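Where Does Colour Come From? How People Learned to Dye Their Clothes

Have a look at whatever you're wearing today. Is it blue? Green? Stripy? Every one of those colours had to be put there by someone, and for most of history that was a slow, smelly and rather wonderful job.

Wool straight off a sheep is usually creamy white, though some sheep are brown or grey. So long ago, people went looking for colour in the plants around them. They boiled onion skins for yellow, the roots of a plant called madder for red, and the leaves of woad for blue (woad stinks something awful while it's brewing, so the dyers often had to work well away from everyone else's noses!). 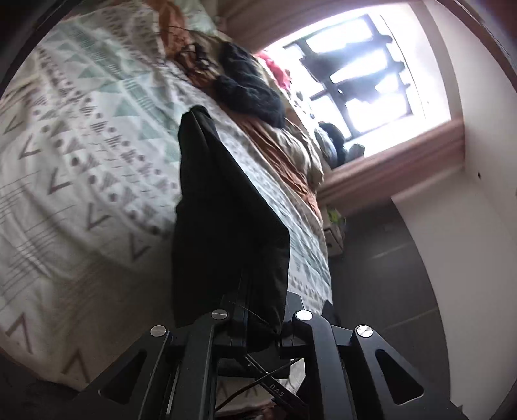 Black was the hardest colour of all. You might think you could just use lots and lots of dye, but most plant dyes only go so dark, and then they turn a muddy brown or grey. A long piece of black fabric, gathered and pinched at one end and trailing toward a bed like any bit of laundry, would once have been a very grand thing to own. Dyers often dipped the cloth in blue first, then in red and yellow, and some used oak galls, the funny round lumps that grow on oak trees, mixed with iron.

Then in 1856 a teenager who was trying to make medicine made a bright purple by mistake. It was called mauve, and people went mad for it. Before long there were factory dyes in every colour you could want, and ordinary families could afford them too.

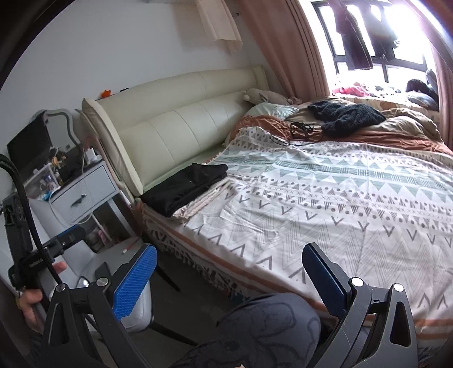 Try it yourself: onion skin yellow

Save up the brown papery skins from your onions in a bag. Ask a grown-up to simmer them in an old pot of water for an hour, let it cool, and drop in a white cotton hanky overnight. Rinse it and hang it up to dry.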